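In defence of the small shop that wraps things badly

1st August

My mother kept a drawer of paper bags. They were smoothed flat and sorted by size, and if you bought a card from the newsagent at Himgate you could be fairly sure that its bag would come round again holding sandwiches, then screws, then whatever seeds she'd saved from the sweet peas. I've been thinking about that drawer a good deal this summer, mostly while standing in my own kitchen with a pair of scissors, trying to get into a packet of batteries.

I should say at the start that I don't hate packaging. I like my biscuits unbroken as much as the next person, and I remember very well what loose tea did to the bottom of a shopping bag. But somewhere along the way we've let the wrapping become the main event, and I think our shopping is poorer for it, and a good deal more lonely.

Take the hardware shop on Daly Road, which closed last December after 70 years. You went in and asked for four hooks, and you got four hooks, twisted up in a bit of brown paper with the ends tucked in. It never looked like much. By the time you were home the paper had usually come undone and you were fishing about in your coat lining for the fourth one. But you had been asked what the hooks were for, and told (quite firmly, on one occasion) that you wanted the longer sort, and you had gone home with the right thing. These days I buy hooks in a sealed pack of 30, and I have 26 hooks in a jar that I expect to leave to somebody in my will.

The sealed pack can't ask you anything, that's my trouble with it. It has been decided in advance how many you need and what size you are and whether you might like to feel the weight of the thing before you pay for it. You hang it back on its peg or you take it to the till, and those are all the conversations on offer.

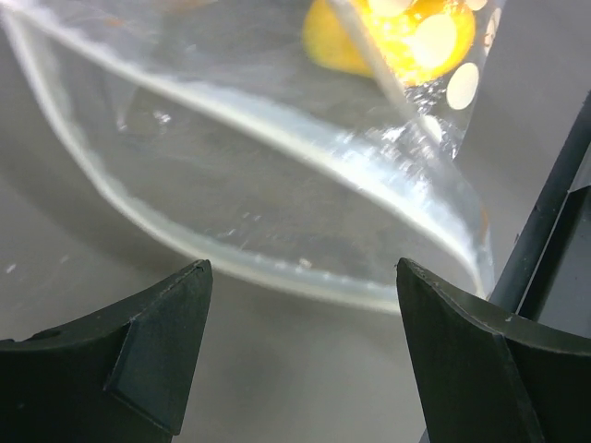
Yellow with white spots, and bagged in clear plastic.

I know the case on the other side, and I don't want to be unfair to it. Clean things stay clean. Small things stay together. A parcel from Nenura, where I order my wool now that the market stall has gone, arrives dry in weather that would have ruined my mother's paper bags before she'd reached the bus stop. And there are plenty of people with sore hands or small children or no car for whom a parcel on the step is a real kindness — I've been one of them myself, the winter I did my ankle, and I was grateful for every last box.

Still, I'd like us to keep some of the other sort going while we can. Dondeo, the refill place that opened by the library, is a muddle of jars and scoops and hand-written labels, and it took me three visits to get the hang of weighing my tub before I filled it. The lentils come to 70 pence, or thereabouts depending on how steady your wrist is. The queue is slow. People talk in it. Last week I came out with a recipe for plum chutney, an opinion on the new bus timetable and 50 grams of nutmeg, which will see me out along with the hooks.

I've started a paper bag drawer of my own, though I haven't my mother's patience and mine are only stuffed in anyhow. There's one with a torn corner that has been to Dondeo and back all summer, and I'm hoping to get it as far as the chestnuts.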